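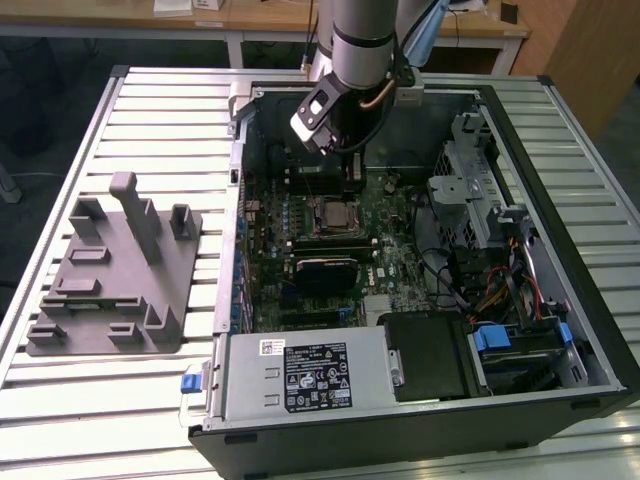
An open Dell tower with the side panel off.

Humora 2 fixes file reload bug

Miettinen has released version 2 of its Humora code editor, with a fix for a fault that could drop unsaved changes when a project folder was synced in the background. Users began reporting the problem in September, mostly on projects with more than 2000 files.

The editor now keeps a local copy of every open file and saves it every 30 seconds. When a file changes on disk, both versions open side by side, and neither is overwritten until the user picks one. Backups are capped at 400 MB per project — the limit can be raised in settings.

The Unulgate plugin does not work with the new version yet. Miettinen says an update is being tested at its Tramham office.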